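4. Placing and leveling the refrigerator

Read this section before you remove the shipping tape. It applies to all Kisier upright models, revised June 2025.

4.1 Choosing a spot

1. Pick a firm, flat floor away from direct sun, ovens and heaters.
2. Leave 30 mm of free space on each side and 70 mm behind the back panel.
3. Check that the wall outlet is grounded and can be reached after the unit is in place. Do not use an extension cord.

Note: The doors need room to swing past the cabinet sides. Next to a wall, allow 96 mm on the hinge side or the drawers will not pull out fully.
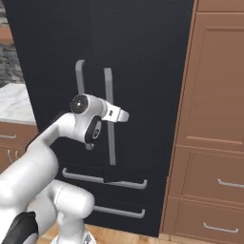

Figure 4. Tall refrigerator, black finish.

4.2 Leveling

1. Remove the kick plate by pulling it straight toward you.
2. Turn the front feet clockwise to raise the cabinet, counterclockwise to lower it. Use the wrench from the parts bag.
3. Set a level on top of the cabinet, first side to side, then front to back. The front should sit slightly higher so the doors close on their own.
4. Press on opposite corners. If the cabinet rocks, adjust the feet again.
5. Snap the kick plate back on.

CAUTION: The cabinet is top-heavy with the doors open. Keep them taped shut while moving it, and have a second person help.

4.3 Before first use

If the unit was laid on its side, stand it upright overnight before plugging it in. Wipe the shelves with warm water and mild soap - no bleach or scouring powder. See section 5 for temperature settings.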